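# Chapter 6: Working Rules for Hand-Guided Demonstration

Chapter 5 dealt with guarding and separation distances for powered arms. The present chapter turns to work in which a person holds the gripper and moves it through a task so that the motion can be recorded. The hazards are smaller, but the need for written rules is no less. A recording made under unclear conditions cannot be repaired later, and it may be copied into many training sets before the fault is found.

The chapter follows the practice set out in the Pidero house standard, first drafted by Oi-ling Peng and later revised with Kam-wah Chien for use at the Rindumar and Laur sites. The standard treats each demonstration as a unit of work with a defined start state, a defined task and a defined end state. Small-parts handling is used throughout as the main case. The objects are light and easily displaced, and the start state must therefore be written down with care. 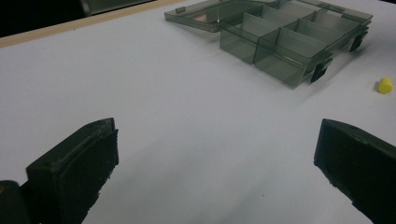
**Figure 6.1** Small-parts work with a hand-held gripper. The organizer box is open and the gripper fingers are held wide apart.

A start state of this kind is recorded under three headings: containers, loose parts and tool. For a container, the operator notes whether the lid is open or closed and on which side it lies. For a loose part, the position relative to the nearest container is sufficient. For the tool, the condition of the fingertips is entered – worn or chipped edges must be logged, even where the tool remains fit for use.

Fingertips are inspected every 100 demonstrations and replaced no later than 2000. A batch may not exceed 900 demonstrations without review by a second person, who must not have taken part in the recording. Sites may set lower limits but may not raise them.

Section 6.1 defines the terms used in the standard. Section 6.2 covers the layout and lighting of the work surface, and Section 6.3 the duties of the operator and the reviewer. Section 6.4 presents the Goden case, in which a batch of 4000 recordings was withdrawn after the lid position had been left out of the log. Review questions follow Section 6.4.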